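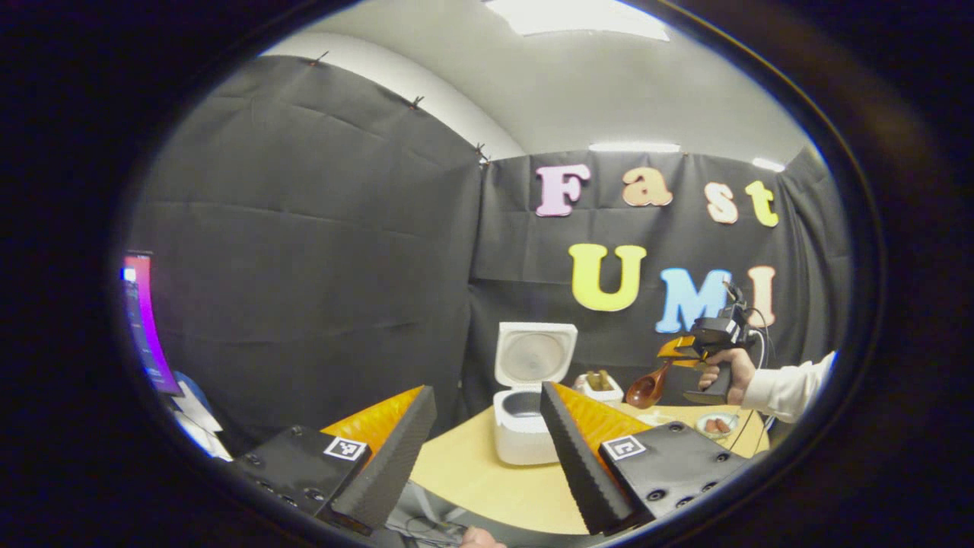

Grippers are printed and both are working. Putting the notes in one thread so Zsolt stops asking me for them in the workshop kitchen.

1/ Build is two hand-held grippers, one per hand, for recording kitchen jobs. The arm comes later. First one took 18 evenings, second one took 5.

2/ Fingers are flexible filament, orange because Abou Zeid had a spool going spare. Print them slowly. Mine strung badly until I dried the filament overnight in the food dehydrator.

3/ Ridged pads on the inside faces. I tried plain rubber sheet first and anything with a rounded handle turned in the grip. A wooden ladle is a good test, all the weight is down at one end.

4/ Square markers go on the mounting plates next to the fingers. The software reads jaw opening from those. Matt paper only. I laminated the first pair and the ceiling lights wiped them out every time I tilted my wrist.

5/ Don't overtighten the plate screws. I cracked a plate at Dundell's open evening and had to borrow one back off the spare set.

6/ Lens is very wide, so you get a round picture with black corners. Leave it like that. I spent most of August trying to crop it and lost the jaws off the bottom each time.

7/ Practice job is rice cooker, ladle, small bowls. Black cloth round the table keeps the clutter out of most of the shot – not the monitor though, that still creeps in on the left.

8/ Cables are the weak point. They loop out of the side of the housing and catch on your sleeve. Zsolt Pálfi wants a clip on the forearm, I want a shorter lead. We'll try the lead.

9/ Recordings so far: 791. Aiming for 2,000 before training anything. A fair few will get binned for dropped ladles.

10/ Files are on the shared drive in the folder called Herkex. Use the finger version dated 14 November 2023, the older one has the holes in the wrong place.

11/ Someone asked about the pistol grip. It's the Fedano handle with the trigger slot filed wider. Left-handers, I haven't done a mirrored one yet.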